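Ticket 518 — fruit sort policy, bad numbers after re-record
Project: Jarkinside / bimanual cell
Status: open
Opened: February

Problem: retrained on the new set (400 demos), success went DOWN vs the old 241. Same seed, same steps. Eval is 20 rollouts per checkpoint.

9:40 — reran eval on the old checkpoint to rule out the cell. Old one still fine. So its the data or the training config.

10:15 — diffed configs. Only change is action chunk length, set back to the old value and restarted. No real difference on loss.

11:30 — watched failures. Nearly all the same thing: arm goes to the right fruit, stops a bit high, closes on air. Left arm worse than right.

13:05 — checked joint offsets. Left wrist was re-zeroed halfway thru recording, Gajdoš calibration script doesn't write that to the log. So part of the demos have one zero and the rest have another. Explains the height thing I think.

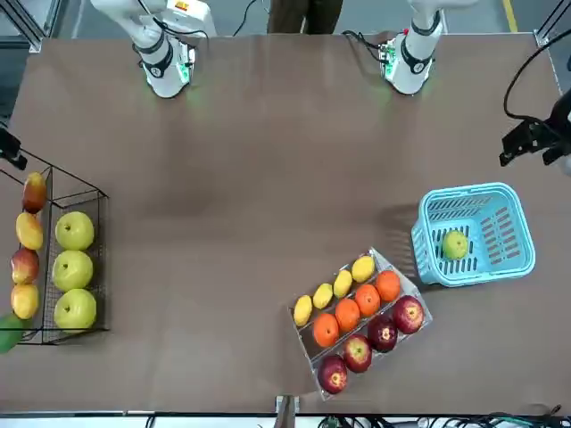
14:20 — splitting the set at the re-zero and training two policies, one per half. If both beat the mixed one we have the answer. Mirnier node is busy till tonight, queued on Faltodton insted.

15:10 — asked for the calibration file to be saved with every episode from now on. Don't delete the mixed run yet, need it for the comparison plot.

Next: eval both halves, same start layouts, 20 each. Will update here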